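The Odds and Ends Bin
Dec 31, 2021

Grotum says a mixed bin beats labeled drawers. I have my doubts. Their page claims 533 items sorted with no trouble, and I'd like to see who checked.

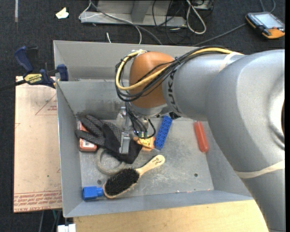
Mixed bins get sold as a time saver, and I went along with it in November. I still don't see where the time is saved. The black work glove with the speckled fabric is easy enough to spot, and so is the red package by the wall. The clear bottle nearly vanishes against the gray metal. Zenomow sells 3 sizes of bin, and I doubt a bigger one helps.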